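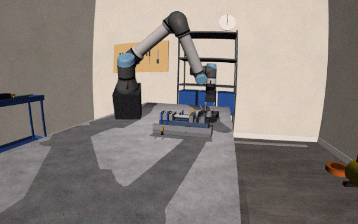 Katsuhiko Kawaguchi wanted it put down first, ahead of the ordinary business, that he had gone to the September open day at Nikzad expecting to be bored and had stayed until they were turning the lights off, and would the secretary please write that in before anything else. So it is written in, and the rest of the minutes follow in the usual order.

Minutes of the monthly meeting, Udutis Model and Workshop Society
Upstairs room, 7:00 p.m.

The chair welcomed everyone back after the summer and thanked those who had moved the tables. The minutes of the last meeting were read and accepted with one correction: the lathe belt was ordered in the spring and not, as written, in the winter. The secretary begs pardon for that.

1. Report on the visit to Nikzad

Most of the evening went to this, and happily so. Those who made the trip all had something to say, often at the same moment, and the secretary has done what can be done with the notes.

The group was met at the front door and given coffee, then taken through to the training room, where the demonstration was run first on a big screen as a simulation. Several members said they had been a little let down on hearing this, having come for real metal, but they came round quickly. The simulated cell has a six-axis arm on a pedestal at the back of a work table, reaching over to a blue fixture with a white cylindrical part lying across it. Our guide explained that every new job is worked out this way before anyone goes near the shop floor, and she was very patient about stopping and starting it for us.

Katsuhiko was much taken with the trouble somebody had gone to over the room itself, right down to a clock on the wall and screwdrivers or something like them on the pegboard. He said he would hang his own tools that neatly if he could do it with a mouse. (Laughter.)

There was a long talk about why the gripper comes straight down over the fixture. Our guide said that a slanted approach can catch a clamp on the way in, and that the simulation will show up that sort of bump while it is still free of charge. The software they use is called Drerska. She told us the program for this job had been run 2522 times on the screen before it was passed along, which drew a whistle from the back row both on the day and again at this meeting.

Question from the floor: can the arm tell if a part has been put in crooked? The answer given on the day, as best anyone could recall, was that it depends on what sensors are fitted, and that without them it will go exactly where it was told to go, right or wrong. Two members remembered this answer differently and agreed to write to Nikzad and ask — the secretary will send the letter.

After lunch (very good soup) the group was split in half and each half had a turn at jogging the joints on the screen with a handheld control. It is a good deal harder than it looks! Moving the elbow when you meant the wrist is apparently the commonest mistake, and we made it faithfully. The whole visit was meant to last 90 minutes and ran to nearly the whole afternoon.

A warm vote of thanks to our hosts was passed, and a card went round for signing.

2. Our own open day

The members who had been on the visit felt strongly that we should show something similar at our own open day, even in a small way. The Ekport teaching software was suggested, as it runs on an ordinary laptop and the club could have it for a $100 yearly fee. Some discussion followed about whether visitors would rather see the steam engines. It was felt there was room for both, provided the extension cords can be sorted out, and last year's muddle with the cords was gone over once more at some length.

Agreed: to try Ekport for one year. Katsuhiko to set it up and bring it to the next meeting.

3. Any other business

The drill press is still making its noise. Members are asked to leave it alone for now.

A gray scarf was left in the car coming home from Nikzad and may be collected from the secretary.

The meeting closed at 9:10 p.m., with tea and the last of the lemon cake.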